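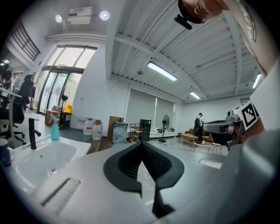
Lava-loiça branco com torneira preta e frasco pulverizador azul.

**Burnau, 2024-05-16.** A Murner disponibiliza a partir de hoje o Flondden, uma aplicação web que classifica cartas e mensagens enviadas a serviços municipais e propõe o departamento de destino. A ferramenta assenta numa rede neuronal treinada com 1320 mensagens anonimizadas, distribuídas por 35 categorias.

O projeto-piloto começou em março e abrangeu 8 serviços de atendimento. Nesse período, a aplicação tratou mais de 2000 pedidos.
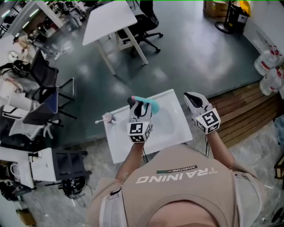
A decisão final cabe sempre ao funcionário, que pode corrigir a proposta com um clique. As correções ficam registadas e entram no treino da versão seguinte.

«O modelo ainda confunde licenças de obras com queixas de ruído, e é nisso que estamos a trabalhar», afirma Sharada Annamalai, responsável técnica.

O alojamento está a cargo da Desmet. A documentação pode ser consultada na página do projeto.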